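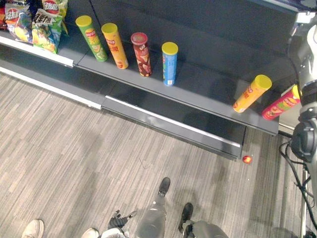

Hestance shelf-tidying service: progress report to Owino
May 29, 2023
Prepared by Sofia Rocha, Mallum

1. Work completed
The service under review offers shops a legged robot on hire, with set-up and staff training included. Since April the trial has concentrated on snack shelves, where bags of crisps and upright canisters share the same surface. A total of 135 runs have been logged at the Flollwood site. Canisters lying at an angle remain the harder case, particularly towards the end of a shelf section, where the arm has less room to approach.

2. Matters arising
Small items on the carpet are not yet covered by the service. Hestance has been asked to state whether picking up from the floor will form part of the standard offer or be charged separately. The hire terms also leave unclear who pays for damaged stock.

3. Next period
Up to 200 further runs are planned over six weeks, with three shelf layouts. Mallum requests that the second payment be released on the agreed terms. A revised price list from Hestance will be forwarded to Owino on receipt.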